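Leaf Rubbings and Other Fall Fun from Riltatmont Craft Corner

November is here, and our kitchen table is already buried in leaves! If you have little ones home this month, leaf rubbings are still my favorite way to fill an afternoon. Pick leaves with thick veins, lay them bumpy side up under thin paper, and rub with the side of a peeled crayon.
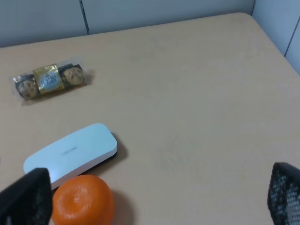 Flat leaves work best, so press them overnight in a heavy book — a phone book if you still own one. Baiba Pärn uses 3 colors on each leaf, and hers look lovely strung along a window.
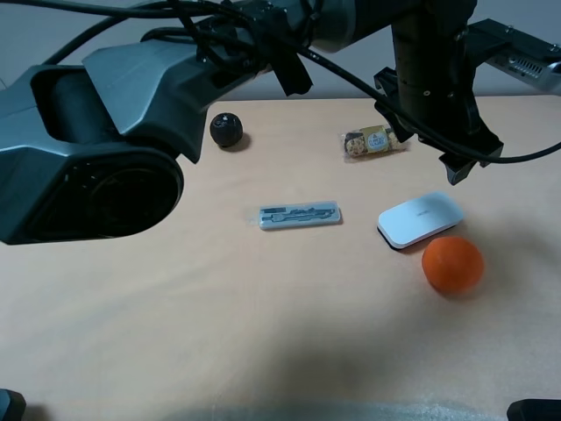 Robot arm over a pale tabletop

For a garland you'll want nearly 25 leaves and a good long piece of yarn. Let the kids do the hole punching!
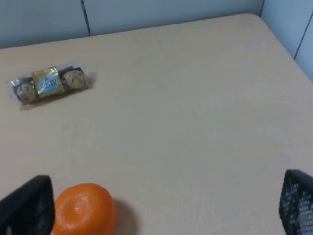 Page last changed: 13 Nov 2022

Tsutomu Tsuji wrote in to ask about place cards, and yes, small rubbings folded in half are just the right size.

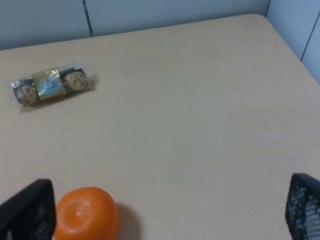 Place cards are a sweet job for kids who want to help with a big dinner. Write the name in marker first, then rub the leaf lightly over it. If you like a treat beside each plate, a clear package with two nutty round chocolates in paper cups looks very nice next to all those fall colors.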